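Mirlow Worktable

Solid top, steel underframe, flat-packed in two cartons

Made by Wistida. Item 369. Price shown at checkout, freight included within the delivery zone.

Overview

The Mirlow is a fixed-height table for light assembly, sorting, model making and general shop use. The top is supplied in one piece. The underframe bolts together with the hex key in the hardware bag. No drilling is needed for the standard build.

The light natural finish is a hardwax oil, put on in two coats at the factory and buffed between coats. It can be renewed at home with any clear hardwax oil. Polyurethane should not be laid over it — the bond is poor and the film will peel at the edges.
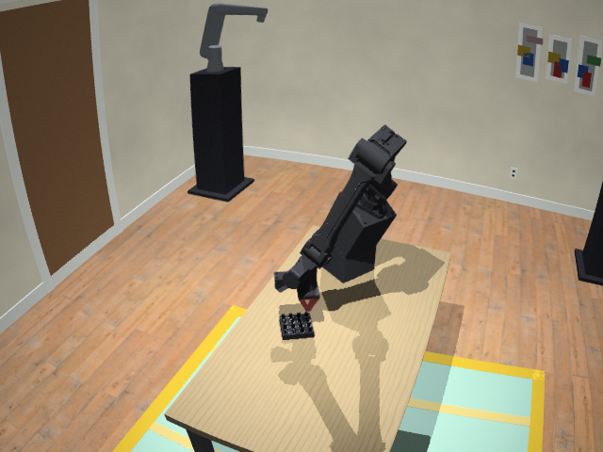

Can the top be sanded and refinished?
Sand with the grain at 120 grit, then 180, wipe off the dust, and put on two thin coats of oil. Leave the table out of use for a full day after the second coat.

Top

The boards are edge-glued with a water-resistant adhesive and sanded flat on both faces. Color varies between boards and between production runs. Where two tables are to stand side by side, order them together and write "match" in the order notes. The warehouse will pull both tops from one run where stock allows.

Small movement across the width is normal as indoor humidity changes. The slotted brackets under the top are there to let it move. Tighten these screws until snug and then back them off a quarter turn. Do not add fixed screws through the frame.

Underframe

The legs and rails are powder-coated steel. Overall height is 33 inches with the leveling feet fully in. Each foot gives up to two inches of adjustment. Rails come predrilled for the Rurau drawer and the Rurau lower shelf, both sold separately.

A crossbar is fitted at the rear only. The front stays open for a stool or for standing work.

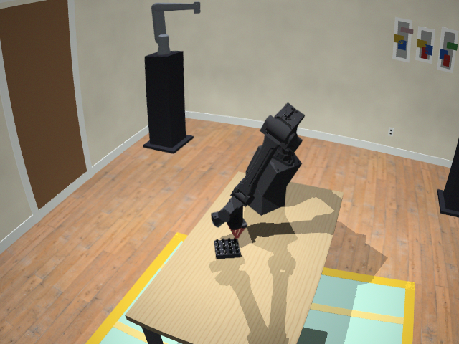

Reading time: 2 min

Assembly

Build the frame upside down on a blanket with the underside of the top facing up. Fit all bolts finger-tight first. Square the frame by measuring both diagonals, then tighten in the order printed on the sheet. Two people are needed to turn the table over. Lift by the rails, never by the edge of the top.

The hardware bag holds 11 bolts, including one spare. If anything is missing, send the item number and the batch code from the carton label.

Care

Dust with a dry cloth. Wipe up water, coffee and solvents at once. A damp cloth with a little mild soap will take off most marks. Ammonia cleaners dull the oil and should be kept away from it. Use a mat under hot tools or under parts with sharp feet.

Revision notes

The leveling feet were changed in February. The older feet have a coarser thread and will not fit the current legs. Replacement feet for earlier tables are still stocked by Cheng, our parts dealer — state "old thread" when ordering.

Returns are accepted on unassembled tables in the original cartons. Oil or stain put on by the buyer voids the finish warranty but leaves the frame warranty in place.

Page maintained by Aranka Farkas, product data. Last updated April 17, 2026.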